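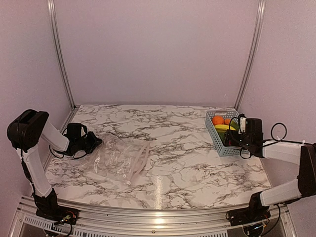 Page 16

Surfaces and Finishes, Unit 4: Marble That Isn't
Handout by Tatu Kariuki

Printed marble is a drawing of a rock. Somebody chose the veins, and your job this week is to work out whether they chose well. The tabletop at the head of this page has dark gray and black veining, dense and branching, on a white ground. It is a great deal of geology for one table.

Three terms you will need:
Ground: the base color. White flatters everything except coffee.
Vein: the dark line. Busy veining hides crumbs and also small screws, as the Jiltgate class learned on their knees.
Repeat: the distance before the pattern starts over. Once you find it you will never enjoy the table again.

Gloss. Look for a reflection with a bright core. The streak running toward the front edge tells you the top is glossy. Plain walls help; pale lavender-gray has no opinions and lets the marble do the shouting.

Exercise. Take any printed marble surface at home and sketch a patch 200 mm square. Mark the ground, the main veins and one reflection. Bastian Grube will collect sketches in room 138. He does not accept photographs of countertops, however nice the countertop.

Reading: Van Damme, pages on imitation stone. Skip the poem.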